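Munditz library to close for nine weeks while roof is replaced

20/06/2019

The public library in Munditz will close on the first Monday in July so that its roof can be replaced, the town said this week. Borrowing, returns and the homework room will move to the old post office on Cirnska Street until the work is done.

The roof dates from the last big renovation of the building and has leaked on and off for six winters. Staff moved the local history shelves away from the north wall in February after water came through above the map cabinet. A patch held until the heavy rain in April, when the reading room had to be shut for two days.

Krishnan Roofing won the contract in May. The crew will strip the old covering, replace the boards underneath where they have rotted and put in new gutters on the street side. The skylight over the children's section will stay, but its seals will be changed.

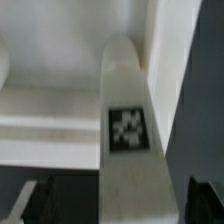 What happens to books that are due back while the library is closed?
Anything due during the closure can be returned at the post office counter, and no late fees will be charged until the main building opens again.

The temporary counter will be much smaller than the library. It has room for 2,924 books, mostly new fiction, picture books and large print. Everything else stays in the main building under covers and can't be borrowed while the roof is off. Readers who need a particular title can ask for it through the Grornevov branch, and the van will bring requested books over on Tuesdays and Fridays.

"We picked what goes out the most," said head librarian Kenza Slaoui. "If you're in the middle of a long series, come in before we close and take the next few. The limit is going up to 20 items per card from Monday."

The counter on Cirnska Street will open from 10 a.m. to 5 p.m. on weekdays and from 10 a.m. to 1 p.m. on Saturdays. There will be no evening hours. The entrance is from the parking lot side, where there is a ramp. The front steps will be kept locked. Four of the public computers are moving too, along with one printer. The microfilm reader is staying where it is – it is too heavy to carry down the stairs safely, Slaoui said.
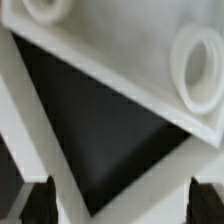
The summer reading program goes ahead as planned, with 79 children signed up so far. Story time for under-fives will be held in the school gym on Wednesday mornings, and parents are asked to bring a cushion or blanket. The chess club has found a table at the bakery next door to the post office. The knitting group will take a break and start again in the fall.

Parking on the library side of the square will also be affected. Eight spaces in front of the building will be fenced off for the scaffolding and the dumpster, and the bus stop will shift a short way toward the pharmacy. The bicycle rack is being moved to the other side of the fountain. Delivery trucks for the shops on the square have been asked to come before 9 a.m.

Some residents had asked the town to wait and build a new library instead. A petition with 503 names was handed in last fall, calling for a single-story building near the swimming pool with more parking and a proper meeting room. The town council talked it over in two meetings and voted to repair the present building first. The site by the pool has been set aside for now, and the council plans to come back to the question when it draws up next year's budget.

Slaoui said she understood both sides. "The meeting room is too small, everybody knows that. But I can't keep putting buckets out in the reading room every time it rains."

Work is expected to take nine weeks if the weather stays dry. The building will open in stages, starting with the ground floor. The upstairs reading room will follow once the ceiling has been painted and the shelves are back against the north wall.

Readers who have reserved a book will get a card or an email telling them where to pick it up. The library's phone number stays the same and will ring through to the temporary counter during opening hours.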